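26/05/2023

Notes on collecting demonstrations in sim, part 2

The Wilmont batch is in: 1564 episodes across two scenes, the green box on the tabletop and the toggle panel on the floor mat. All teleoperated, none scripted. Halyna Karpenko drove most of the box set and I did the panel. Storage is fine, labelling is not, and I'll get to that.

The box is the awkward one. From the low viewpoint its long side hides the fingertips at the moment they matter most, so the policy has to lean on arm pose and whatever the second view gives it. 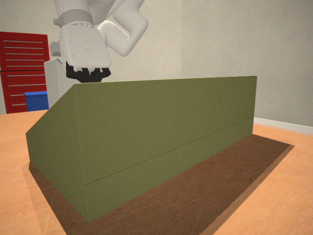 Why keep a viewpoint that can't see the contact? Because the robot we deploy on at Cleltbridge will have one blocked view much of the time, and a policy trained only on clean views falls over when it loses one.

Segmentation was the next problem. We cut episodes on gripper state, which works for the approach and the retreat but makes a mess of hesitations. An operator who opens, pauses and repositions produces three fragments where there should be one.
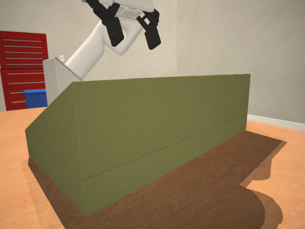

I ended up merging any fragments less than 13 frames apart and re-checking the joins by hand. Tedious, but the behaviour of the trained model improved more from that than from the previous 55 episodes I'd added.

The panel is kinder on visibility and harsher on precision. The levers sit close together, and a small offset in the wrist puts you on the wrong one. I randomize the target label per episode and store it as plain text with the trajectory.

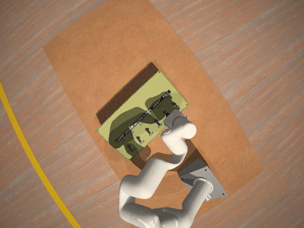
Gripper beside the VENT lever, panel scene.

Failures stay in. I tag them and drop them from the cloning loss, then use them for the success classifier - Flollarlow, our trainer, handles the weighting from a single column. The box set has too few failures for that to be much use yet, and I plan to fix it in June with a deliberately sloppy batch.
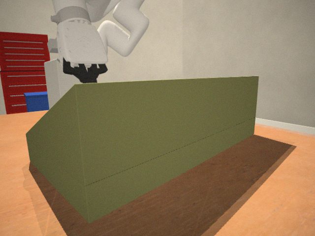 Silvana Dantas wrote back on the draft that deliberate failures don't look like real ones, and that I'd get better data by adding control latency and letting people miss. Fair point. I'll try Bạch's delay wrapper first and compare the two on the same seeds.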